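ok so the packing weekend. thread, bc I promised people who asked about the bins

I've been sorting the Zematero swap bins on and off for weeks and I have Opinions now. mostly about bins

1/ a bin with a divider beats two small bins. every time. you put the keepers one side, leave the other side clear, and you don't have to get up and find another box halfway thru

2/ gray is good. everybody wants clear plastic. clear plastic gets cloudy and then you can't see in anyway, and the stuff inside looks like trash. gray hides nothing but it looks calm

3/ floor of the bin matters more than the sides. wipe it before you load. I did not do this in October and every single thing came out with a chalky bottom. had to redo 40 pieces by hand at my kitchen table, Iwona Gajewski brought soup, thank you Iwona

4/ round stuff goes in FIRST. round stuff rolls. if you put it in last it ends up on top of something breakable, ask me about the blue bowl. don't ask me about the blue bowl

5/ the one we've got going now, round green thing in the front half, back half still plain floor. scuffs all over, divider's scratched up in the middle. still a great bin

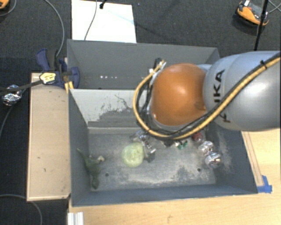

Brundurstead, Sunday, June 14, 2026

6/ ok back. lunch. where was I

7/ scuffs. people keep asking if they should throw out a bin when it gets like that. no?? look at the floor for cracks, run your hand along the ledge at the bottom of the divider, if nothing snags you keep it. white marks are just marks

8/ if dust bothers you, damp cloth, then a dry one. don't use the lemon spray. it leaves a film and then the dust sticks to the film and you're worse off then when you started

9/ mixed items in one bin is FINE. I know the Mamaston people do one type per bin and it looks gorgeous on the shelf. but then you've got 30 bins and one of them has a single sponge in it

10/ what I do instead: soft things between hard things. nothing stacked more than two high. leave a gap at the front wide enough for your hand or you'll be digging

11/ labels go on the short end. not the lid. lids wander

12/ somebody asked what to do w the back half. leave it till the end. that's where the stuff you forgot goes, and you WILL forget stuff. last time it was a whole bag of drawer knobs

13/ Witkowska street drop off is open till 20 past five, park round the side, the front is all cones again. if you're bringing bins please bring them empty and wiped, I am begging

14/ also I still have somebody's tape gun. orange handle?? maybe red. it's on my porch

15/ going back in. will post the shelf when it's done, prob tomorow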